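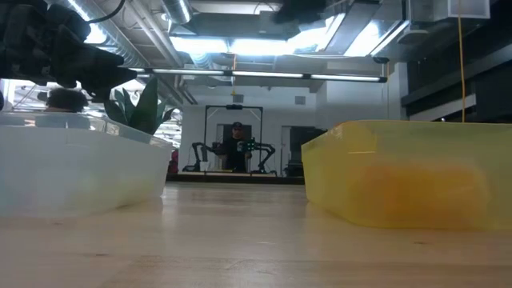
The white bin and the yellow bin on the table, seen from the height of the tabletop.

Ticket 501
Subject: Sticky marks on wooden table under storage bins
Product: Andum butcher-block table, Mittal bins (white, yellow)
Opened by: Jitendra Dhillon, Eldale
Handled by: Lionel Marchal, Jasgate customer support
Status: Closed

Jitendra Dhillon, 9:12 am

Good morning,

I am writing about the table and the bins which we bought from your shop in September. They came in the same delivery. The table is in daily use and the bins stand on it from morning to evening, and often also during the night.

The problem is the following. When I lift the white bin after it has stood for one night, it does not come up freely. It holds to the wood for a moment, and then it comes with a small sound. After this there is a dull line on the wood, in the form of the bottom of the bin. If I touch the line with a finger it is a little sticky. With the yellow bin I have the same thing, but weaker.

I tried already:
Wiping with a dry cloth. The line becomes wider but does not go away.
Wiping with a damp cloth and a little dish soap. The line goes away, but the wood feels rough after.
Putting the bin on another place of the table. The next morning I have a new line on the new place.

I would like to know if the fault is in the table or in the bins, and if I can continue to use them together. The table was not cheap and I do not want to damage it.

With kind regards,
Jitendra Dhillon

Lionel Marchal, 10:40 am

Hello Mr. Dhillon,

Thank you for the clear message. Can you please answer a few questions so that I can look in the right direction?

Did you oil the table after it arrived? If yes, with which oil, and how long did you leave it before you put something on it?
Do the bins hold anything heavy?
Do the bins stick on other surfaces too?

Please stop using soap on the bare wood for now.

Lionel

Jitendra Dhillon, 11:25 am

Dear Lionel,

I oiled the table one time, with the bottle which came in the box of Andum. I put the oil in the evening and the bins came back on the table the next morning. I did not wipe the table between, because I understood from the leaflet that the oil must go into the wood by itself. Now I read the leaflet again and there is a sentence about wiping "the surplus." I did not know this word at that time and I did not look it up. This was my mistake, I think.

The bins are not heavy. We use them for sorting small things, and what is inside changes many times in one day.

For the last question, I made a test. I washed the white bin, dried it, and put it on the darker counter at the back of the room. I left it there for 17 minutes and it did not stick. But maybe this is too short, so I will leave it there during the night and write to you tomorrow.

One more thing I noticed. The lines are only in the part of the table where the bins stand. On the rest of the top, the strips of the wood feel dry and smooth.
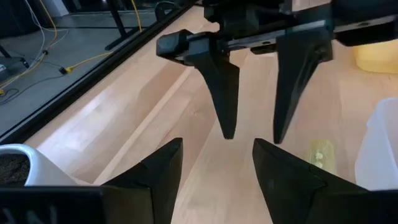

I also checked the bottom of the bins with my hand. On the white one there is a thin greasy film along the outside of the base. The yellow one has it only on one of the long sides. With the color of the plastic it is difficult to see, but it can be felt.

Jitendra

Lionel Marchal, 1:05 pm

Hello again,

This helps a lot. It sounds very much like surplus oil. The wood takes as much as it can, and the remaining oil stays on top. Normally it dries in the open air, but under a flat bin there is not enough air, so it stays soft and becomes sticky. I do not believe that the plastic is doing anything to the wood.

Please do the following:

1. Take everything off the part of the table with the lines.
2. Wipe the lines with a clean cotton cloth and a very small amount of the same oil. The new oil softens the old one.
3. Wipe again at once with a dry cloth, in the direction of the grain, until the cloth comes back clean.
4. Leave this part open for 2 nights.
5. If the wood is still rough from the soap, rub it lightly with the fine pad from the box, also with the grain, and wipe off the dust.
6. Wash the bases of both bins with warm water and dish soap. Dry them fully before they go back.

Lay the used cloths out flat outdoors to dry before you throw them away. Please do not fold them or put them in a closed bin, they can become hot by themselves.

Lionel

Jitendra Dhillon, next day, 8:50 am

Dear Lionel,

The result of the night test: the white bin did not stick on the counter. It came up easily and there was no line.

Yesterday afternoon I did your steps 1 to 3. I needed 6 cloths before the last one was clean, which surprised me. The lines of the white bin are gone. One short piece from the yellow bin is still visible if I look from the side, against the window.

I have a question on step 4. Is it allowed to put lighter objects on this part while it dries?

Lionel Marchal, 9:30 am

Better not. The rest of the table you can use as usual. For the short piece which is left, repeat steps 2 and 3 only there.

Jitendra Dhillon, three days later, 4:15 pm

Dear Lionel,

Everything is back on the table since yesterday. This morning I lifted both bins and they came up freely. The wood is still a little rough in one corner, but I will use the pad again when I have time. Next time I will oil the table in thin layers and wipe it.

You can close the ticket. Please tell the people who write the leaflet that "wipe off the extra oil" is easier to understand.

Thank you for your patience,
Jitendra

Lionel Marchal, 4:32 pm

I passed on your remark about the leaflet. Closing the ticket now. If the lines come back, answer this message and it will open again.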